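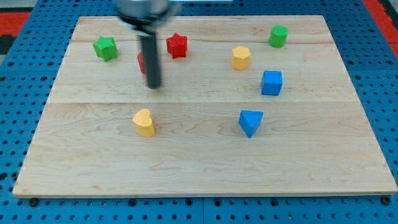 Product Review: Fludetti Colored Wooden Blocks, with Maple Work Board
Prepared for the Bundville Lending Library of Learning Materials
Friday, July 17, 2026

Summary of Findings

The Fludetti set, distributed by Flundico, is recommended for purchase for the Bundville collection and for general use in classrooms and supervised play areas. The maple work board sold by Michiels is recommended with reservations, which are set out below. The two products are priced and boxed separately and may be borrowed separately.

Materials Reviewed

The blocks are small solid wooden shapes in plain colors. Stars, a heart, a hexagon, a cylinder and a cube are among the forms supplied, and red, green, yellow and blue are among the colors. Certain shapes are provided in more than one color, the star in both green and red, so that a sorting exercise may be set by shape or by color using the same pieces. The board is a rectangular slab of light maple made of joined planks. For this review it was placed on a blue perforated metal table of the kind already in use at the Library.

Blocks

Color is even across the pieces examined and remains easy to tell apart under ordinary ceiling light. The points of the stars are well defined without being sharp to the touch. The stars will stand upright on a level surface, although they require more care in placing than the cube or the hexagon. The cylinder rolls when tipped on its side, and on a bare table it is likely to reach the floor.

After 60 loans of the sample set, light wear was found at the tips of the stars. The finish on the flat faces was unchanged. Pieces should be wiped with a damp cloth and dried at once. They should not be soaked.

The size of the pieces makes them unsuitable for children under 4 years of age. The printed notice on the storage box states this in small type, and the Library will add a larger label of its own before the set is placed on the open shelves.

Board

The board gives a quiet, steady surface and covers the holes of a perforated table completely beneath the working area. Its pale color provides good contrast with the blocks, the yellow ones included, although the yellow is the weakest of the colors against maple.

Reviewers noted two matters of concern. The seams between the planks are visible and run the length of the slab, and some younger borrowers treated them as lines that the pieces were required to follow. The grain also carries darker streaks, which vary from one board to the next. Institutions that need matching boards should inspect them before accepting delivery.

The board weighs 975 grams. It has no feet and no backing, and a thin mat is advised on smooth metal.

Availability

The blocks will enter circulation in September under catalog number 154. Loans of the board will be limited to on-site use until a suitable carrying sleeve has been obtained. Requests for either item may be made at the main desk.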